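Evthorpe Shared Workshop
Bay 5 hand-held gripper build: safety and inspection checklist, with comments

Build: Prollar pair, left and right
Inspected by: Gleice Furtado
Second pair of eyes: Sharon Koech
Month: December
Result: OK to use, with three things to fix (see the end)

Before I get going, a big thank you to everyone who left the bay tidy for me, and sorry in advance for the length of the comments. Sharon says I write these like letters home. The last sheet was all ticks and no words, and when we wanted to know which screw had been loose we had to go and ask, so I would sooner have too much on paper than too little!

SECTION 1. FINGERS AND JAWS (power off, cable unplugged)

1.1 Fingers free of cracks, chips and stray print strings. OK
Comment: I ran a cotton ball down every edge, which is the old Melley trick, and it snagged once on the ridged strip of the left finger. Two strokes with a fine file and it was smooth.

1.2 Finger screws seated and not proud of the surface. OK
Comment: Please use the short driver that lives in the drawer. The long one slips, and I have the scar on my thumb to show for it.

1.3 Brass inserts straight and flush, no melted plastic around the rim. OK
Comment: These went in beautifully this time. Whoever slowed down with the soldering iron, keep doing that.

1.4 Jaws open fully with no rubbing or clicking. OK
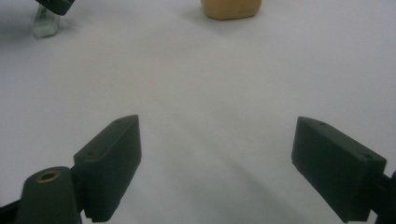 Item 1.4, jaws open over the tabletop.

1.5 Jaws open and close 30 times by hand without sticking. OK
Comment: Do all 30, even if the first few feel lovely. On the earlier version the linkage began to drag at 17, and we would have missed it if we had quit early and gone for coffee (which we very nearly did).

1.6 Pinch points known to everyone at the bench. OK
Comment: The spot to worry about is the linkage behind the finger, where a fingertip fits in nicely when the jaws are open and not at all nicely when they close. Long hair tied back, rings off, and no dangling badge cords.

SECTION 2. BENCH AND FLOOR

2.1 Board lies flat on the table and does not rock. OK
Comment: Press on each corner in turn. It had a tiny wobble at the near left, so there is a folded card under there now. Leave the card alone, please, it is doing a job.

2.2 Only the part you are working with on the board. OK
Comment: We are using the little tan cup for the first tries, set near the middle where both hands can get to it comfortably. Drinks stay over by the sink.

2.3 Cables have slack at the wrist and do not pull when you reach. OK
Comment: Sharon and I each had a go at this, since her reach is a good bit longer than mine. Stretch out to the far side of the board and have somebody watch the cable while you do it. There should still be an easy loop left.

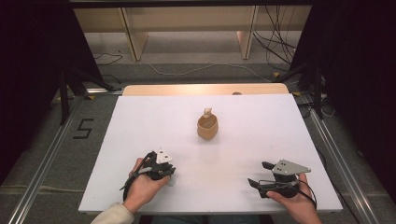 2.4 Floor cables out of the walking path. FIX
Comment: I am being strict here and I hope you will forgive me. The white cable behind the table needs to be taped down or run along the back, and the black bunch by the shelving wants a proper strap. I have caught my foot back there more than once, and one of these days I will be carrying something heavy when it happens.

2.5 Rails on the floor clear to step over. OK
Comment: Come in from the front whenever you can. If you must step over a rail, set down what you are carrying first.

2.6 Stand legs fully spread and collars tight. FIX
Comment: One collar on the right-hand stand turned under my fingers. I nipped it up, but the thread is tired, and Mbwambo Hardware keeps that size.

SECTION 3. TWO-HANDED TRIAL

3.1 Both grippers held comfortably, wrists straight. OK
Comment: A word for newcomers, and I wish I had heard it on my own first day: let the board take the weight between tries. You don't get a prize for hovering. After 8 minutes of holding them up in the air my forearms were trembling like jelly.

3.2 Sleeves snug and away from the jaws. OK
Comment: Long sleeves are fine if the cuff stays behind the grip. Loose ones get rolled or clipped.

3.3 One hand works while the other keeps still. OK

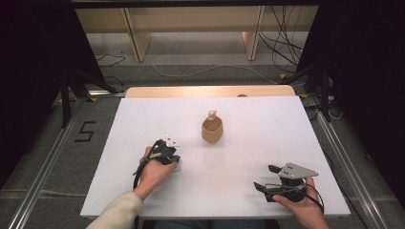

3.4 Rest break taken and hands shaken out. OK
Comment: Set the timer for 30 minutes and do listen to it. I know how it goes when things are finally working and you want just one more try, but tired hands squeeze too hard.

3.5 Nothing bent, cracked or warm after the trial. OK

SECTION 4. LIGHT OBJECTS

4.1 Object is light, blunt and closed. OK
Comment: Markers and highlighters are ideal as long as the cap is pushed on until it clicks. Lay it down at a slant to begin with, as a slanted one shows up a crooked finger much faster than a straight one does.

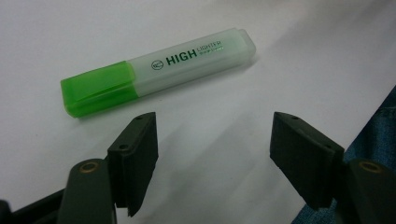

4.2 Nothing sharp, hot or made of thin glass between the fingers. OK
Comment: Craft knives are out altogether, blade in or blade out.

4.3 Grip speed set to 80 or lower on the dial. OK
Comment: Start well under that and creep up. I have put a dab of paint at the 80 mark so you needn't hunt for your reading glasses.

4.4 Spare fingers on hand, labeled left and right. FIX
Comment: We have one spare left and no spare right. I will print a pair this week if someone can leave me the dark green spool.

TO FIX
2.4 Floor cables: Gleice, before the next session
2.6 Stand collar: Sharon
4.4 Spare fingers: Gleice

Please initial beside any item you recheck, and write your comments as long as you like. The back of the sheet is blank and there are more pens in the drawer with the short driver.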